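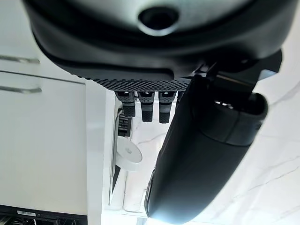 Wistby publica una guía de buenas prácticas para robots con manos articuladas en cocinas y zonas de fregado

Junio – Wistby ha presentado la primera edición de su guía de buenas prácticas para el uso de robots de dos brazos en tareas domésticas y de pequeña hostelería. El documento, elaborado junto con Jomeo y el laboratorio de ensayos Pearce, reúne 30 requisitos de aplicación voluntaria y se dirige a fabricantes, integradores y responsables de instalaciones.

La guía recoge los resultados de 756 sesiones de trabajo con vajilla, de las cuales 343 se realizaron con una persona presente en la misma estancia. A partir de ellas se han fijado criterios sobre fuerza de agarre, velocidad de aproximación a encimeras y fregaderos, sujeción del cableado en muñecas y antebrazos y limpieza de las superficies de contacto de los dedos. 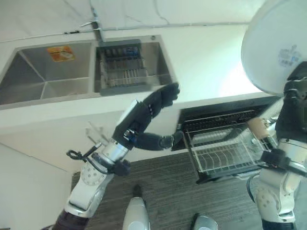 El capítulo 2 está dedicado a la manipulación de platos y fuentes. Establece que toda pieza sostenida por encima del escurridor deberá mantenerse agarrada en caso de parada de emergencia, y que el segundo brazo no iniciará ningún movimiento hasta que el sistema confirme la posición del primero. Las almohadillas y fundas deberán revisarse antes de cada turno y sustituirse cuando presenten desgaste, con anotación en el registro de mantenimiento.

El texto no reemplaza la evaluación de riesgos de cada instalación ni la normativa vigente en materia de seguridad de máquinas – ambas siguen siendo obligatorias para el titular.

La guía puede solicitarse sin coste en la sede de Wistby en Kedby. El plazo para remitir observaciones a la segunda edición permanecerá abierto hasta octubre.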